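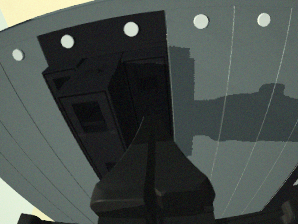

4. First-Time Setup

Complete the steps in this section before you use the Wema countertop water filter for drinking water. Allow one hour. Most of this time is spent waiting for the cartridge to soak.

4.1 Before You Start

Use the filter with cold tap water only. The supply must already be safe to drink. The Wema does not make untreated well, lake, or rain water safe.

Choose a level surface next to the sink. Keep the unit out of direct sunlight and away from ovens, radiators, and freezers. The faucet must have a removable aerator with a standard thread. Pull-out spray faucets cannot be used with the supplied diverter valve. See Section 9 for the Fevum adapter kit, which is sold separately.

CAUTION: Do not connect the unit to a hot water line. Water above 100°F damages the cartridge and can loosen the hose fittings.

4.2 Soaking the Cartridge

1. Wash your hands with soap and rinse them well.
2. Remove the cartridge from its sealed bag. If the seal is torn, do not use the cartridge.
3. Peel the label from the base of the cartridge.
4. Place the cartridge upright in a clean container and cover it with cold water.
5. Leave it for 43 minutes. Small bubbles will rise during this time.
6. Lift the cartridge out and let it drain for one minute.

Note: A cartridge that has been soaked must be kept damp. If installation is delayed, leave it in the water, cover the container, and refrigerate it for no more than one day.

4.3 Installing the Cartridge

1. Turn the housing cap counterclockwise and lift it off.
2. Check that the O-ring is seated in its groove and is free of grit.
3. Lower the cartridge into the housing with the arrow pointing up.
4. Press down until the cartridge stops, then turn it a quarter turn clockwise.
5. Replace the cap and tighten it by hand.

CAUTION: Do not use a wrench or pliers on the cap. Overtightening cracks the thread and is not covered by the warranty.

4.4 Connecting the Diverter Valve

1. Unscrew the aerator from the faucet. Keep the aerator and its washer.
2. Screw the diverter valve onto the faucet by hand.
3. Push the inlet hose into the side port until it clicks.
4. Pull gently on the hose. If it comes out, trim the end square and repeat step 3.
5. Set the lever to BYPASS and open the cold tap slowly. Check for drips at the faucet thread.
6. Set the lever to FILTER and check both hose ends.

If water drips from the faucet thread, close the tap, remove the valve, and fit the second washer from the parts bag.

4.5 Flushing

1. Place the outlet spout over the sink.
2. Run cold water through the filter for 5 minutes. The water may look gray at first from fine carbon dust.
3. Close the tap and wait 4 minutes.
4. Repeat steps 2 and 3 until the water runs clear, then flush once more.

Do not drink the flushing water. It may be used on house plants.

4.6 Setting the Counter

Press and hold RESET until the display shows 3,418. This is the number of cups remaining before the cartridge must be replaced. The counter runs only while the lever is set to FILTER.

Note: The counter does not measure water quality. Replace the cartridge early if the flow becomes slow or the taste changes.

Record the month of installation on the sticker inside the cap. For routine cleaning, go to Section 5.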